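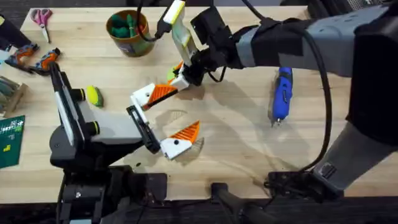

Repeated demonstrations on a two-arm bench: how much should the table change between recordings?

Asked in: Data Collection, Bimanual Setups

Our department operates a two-arm station on a wooden bench and is collecting teleoperated demonstrations of a handover task. One arm picks up a hand tool, passes it to the other, and the second arm sets it down near the back edge. The target for the first training set is 2000 episodes. Operators currently leave the other items (scissors, a sponge, a cup of small parts, a cutting mat) where they are for an entire session. A policy trained on the first portion performs acceptably in the morning and poorly after the bench has been tidied. Should the surrounding items be moved between episodes, and if so, how often? We record through Ivent and store everything in Plonen, in case that affects the advice.

Answer 1 — accepted

The behavior you describe is consistent with a policy that has learned the background along with the task. Our group adopted the following procedure and has kept it since September.

Move the target tool before every episode, including its rotation. Rearrange the remaining items every 7 episodes. Leave one or two of them off the table entirely for part of each session. Begin each episode with both grippers open and apart, but vary the starting pose of each arm slightly.

Please also record failed handovers and label them as such. Operators tend to delete them, and the label is difficult to reconstruct later. Hold back one full session, with its own arrangement, for evaluation. Episodes drawn at random from the same sessions will give you a score that is too high.

The recording software should make no difference. Check that the session number is carried over into Plonen — ours was dropped on import until we added it to the episode name.

Rozália Kolář

Answer 2

2000 is too many to start with. Train on what you have and look at where it fails.

Answer 3

We had a similar issue and it was the lighting. Arm shadows on a pale tabletop shift a great deal when a blind is opened. Fix the lamps first, then consider the objects. I cannot comment on Ivent, as we use Stosia.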